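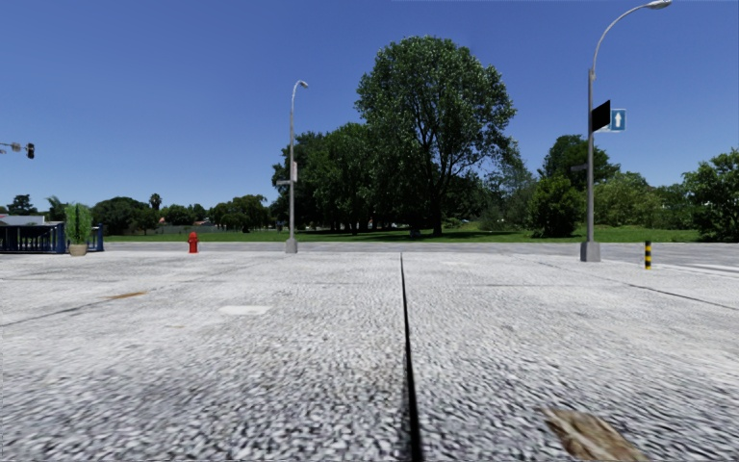 Stories > Short fiction > Threads

Laiba Hashmi, 5 Aug 2018
A small story in posts. I wrote it in May and I was too shy to share it.

1. Ansari found the letter inside a cookbook he had bought for 3 dollars. It was addressed to a woman in Irholm, and it was still sealed.

2. He kept it for 4 nights under his pillow. On the fifth morning he asked for leave from the bakery and bought a bus ticket.

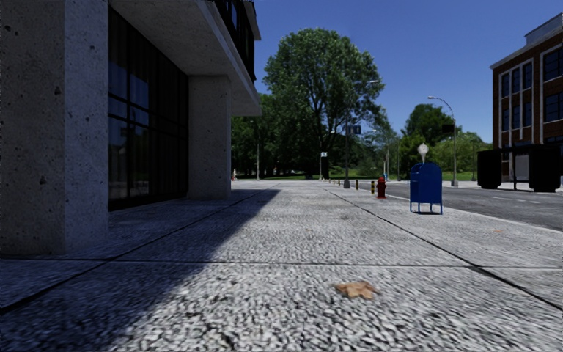 3. The ride was long. He practiced his sentence – "Excuse me, I believe this belongs to you" – until the man in the next seat said it together with him.

4. The woman who opened the door was old and had flour on her sleeves. She looked at the handwriting and she did not take the letter.

5. "My brother," she said. "He went to Wudholm and I told everyone he never wrote."

6. She asked him to read it to her. There were only two lines. The first was about the weather. The second asked if she still had his blue coat.

7. She went to the closet and stood there with her back to him. "Tell me," she said, "how far is Wudholm by bus?"

Part two is half written. It has the coat in it.

Filed under: Flash fiction, Family, Letters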